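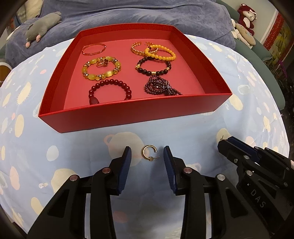

Com que frequência preciso trocar o elástico de uma pulseira de contas?

Depende do uso: uma peça que vai ao pulso todos os dias pede elástico novo uma vez por ano, e uma que só sai em festa aguenta bem mais. O sinal certo é o espaço que aparece entre as contas quando a pulseira está parada sobre a mesa. Apareceu fio, está na hora!

Eu adoro esse tipo de conserto. É barato, cabe numa tarde e devolve ao braço aquela pulseira que estava esquecida na gaveta desde dezembro. Aprendi com a Consuelo Villanueva, numa oficina na Falcão (a loja de aviamentos, não a papelaria), e de lá para cá já refiz as minhas, as da minha mãe e as de meia vizinhança.

O que separar

Elástico de silicone para bijuteria, de 0,7 mm para contas pequenas ou 1 mm para contas grandes
Tesoura de ponta fina
Fita crepe
Cola para bijuteria, de bico fino
Uma toalha de rosto dobrada, para as contas não rolarem
Agulha de arame torcido, se os furos forem estreitos

O meu elástico é o Peltadano, rolo de 275 cm, que dá com folga para várias pulseiras. Já usei o Prillitz também e gostei, só achei um pouco mais duro na hora do nó.

Passo a passo

1. Fotografe a pulseira antes de cortar. Parece bobagem, mas a ordem das contas some da cabeça em dois minutos, principalmente quando há entremeios.

2. Corte o elástico velho junto ao nó, sobre a toalha, e deixe as contas deslizarem na sequência. Se alguma tiver resto de cola no furo, limpe com a ponta da agulha.

3. Meça o pulso e corte um pedaço novo com 10 cm a mais. Elástico curto é uma tristeza na hora de amarrar.

4. Pré-estique! Segure as duas pontas e puxe devagar algumas vezes. Quem pula esta parte vê a pulseira alargar na primeira semana.

5. Prenda uma ponta com fita crepe e enfie as contas, começando por uma vizinha da conta de furo mais largo e terminando nela. É ali que o nó vai se esconder.

6. Faça um nó de cirurgião: cruze as pontas, passe duas vezes pela laçada, puxe firme, depois cruze para o outro lado e repita.

7. Pingue 2 gotinhas de cola no nó, espere secar o tempo indicado na embalagem, apare as pontas e puxe o nó para dentro da conta.

E se as contas forem pesadas?

Pedra natural e vidro maciço pedem fio duplo. O Benedito Aguiar, que monta peças para a feira de Stodholm, passa o elástico dobrado em tudo, até nas levinhas, e as dele duram uma barbaridade. Só confira antes se o furo comporta as duas voltas.

Para guardar, deite as pulseiras sem esticar, longe do sol e do perfume. E tire do pulso antes do banho, por favor.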